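"A la lengua hay que darle de comer todos los días"

En la cocina de Verkby, la librería-café donde me cita, huele a canela y a papel viejo, y la traductora tarda un buen rato en sentarse porque antes quiere enseñarme la estantería de diccionarios, uno por uno. Lleva media vida pasando novelas nórdicas al español y acaba de entregar a la editorial Gendness la más larga de todas: 468 páginas de una saga familiar ambientada en una isla donde llueve casi siempre.

"Al principio iba a razón de 14 páginas por semana y me parecía una barbaridad", cuenta, mientras remueve un té que ya no tiene azúcar que disolver. "Luego llegó un capítulo entero sobre redes de pesca y me pasé todo marzo llamando a gente de los puertos, encantada de la vida, eso sí".

Le pregunto por los glosarios, que tienen fama entre sus colegas. Se ríe. El de esta novela reúne 2,099 entradas, desde nombres de nudos hasta insultos de taberna, y lo guarda en cajas de cartón, a mano, como le enseñaron en el taller Tillman cuando empezaba. "Escribir la palabra despacio me ayuda a oírla, y además me gusta el ruido de las fichas".
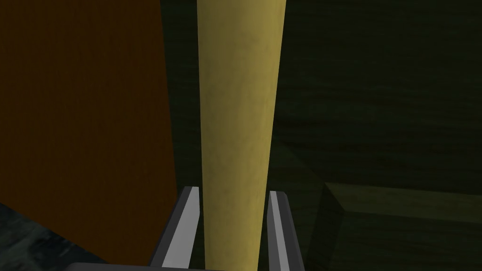 Entrevista: redacción de cultura de la revista Flidon
27 de febrero de 2025

De lo que peor lleva, los diálogos: "Una abuela de 80 años no puede hablar como un folleto, y a veces me tiro una tarde entera con un 'anda ya'". Los lee en voz alta por el pasillo, y si se traba, vuelve a empezar.

Ahora quiere descansar, dice, aunque sobre la mesa asoma ya otro manuscrito. "Son cuentos, muy cortitos", se defiende, y lo tapa con el bolso.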